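Two grippers, one small room: a month with the Skaltent hand kit

I've reviewed robot vacuums, robot mowers and one very sad robot window cleaner for this magazine, so when the Skaltent kit came up I said yes before I'd read what it was. There's no robot in the box! What you get is a pair of grippers you hold yourself, a charger, a padded case and a login. You squeeze, the fingers close, the built-in cameras record what your hands are up to, and the recordings go off to be used for teaching robot arms to do the same chores. Skaltent rents the kits out from its office in Lendham, and people use them at home.

I had mine for a month. Setup took me 42 minutes, and a good chunk of that was the app refusing to believe I had two grippers and not one gripper twice. You turn them both off, hold the power button on the left one until it buzzes, then do the right. The leaflet says the opposite, so ignore the leaflet.

After that it's pretty friendly. The app gives you a list of jobs (fold a towel, put away cups, pack a bag, make a bed) and you do each one over and over with small changes. Move the cup. Swap the towel. Do it from the other side of the table. My personal record was 108 takes of the same sock drawer, and I can report that my sock drawer has never looked better.

My favorite thing is the squeeze. It's light, with a bit of give right at the end, and I got used to it within an afternoon. Picking up a teaspoon felt impossible on day one and dull by day four. Buttons on a shirt are still beyond me, and I've stopped trying.

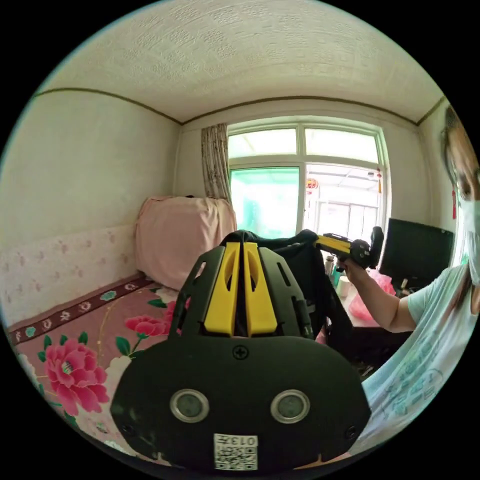
Bedroom session: one gripper close up, yellow fingers together, and the second held up in front of the window.

Bedrooms are where the kit earns its rent, if you ask me. Kitchens are all hard edges and things that clink, and you can tell very quickly if you've got hold of something. Bedding is another story. You grab a corner, you think you have it, you pull, and you have a corner of the thing underneath. I found it much easier with the fingers pointing down and slightly toward me, a trick I picked up from the Georgiou forum, where owners of all sorts of these kits swap tips and complain about battery life.

And yes, battery life. Skaltent promises a full morning. I got 14 short sessions out of a charge on a good day, fewer when I left the grippers on between jobs (I always left the grippers on between jobs). The charger only takes one at a time, too. For a product sold as a pair, that drove me up the wall.

They're also bulky. Held at arm's length they're fine, but my wrists knew about it after an hour, and in a small room you have to think about where your elbows are going. I clipped a lamp twice. If you've got little hands, ask for the smaller grip inserts when you order, as they don't come in the case.

The closest rival I've tried is the Gedberg set, which I borrowed for a weekend last November. It's lighter and the case is nicer, but its app logged me out in the middle of a job and lost the lot. The Skaltent one nagged me constantly and never lost a thing. I'll take the nagging.

One more gripe and then I'll stop. Uploading is slow, really slow, and the app wants you to keep the screen on while it happens. I got into the habit of starting it before dinner and propping the phone against the toaster.

Would I rent it again? I would, for a month, probably in winter when I'm stuck indoors anyway. I wouldn't sign up for the year. Ask for the spare charger when you book, because the folks in Lendham will throw one in if you do, and they won't mention it if you don't.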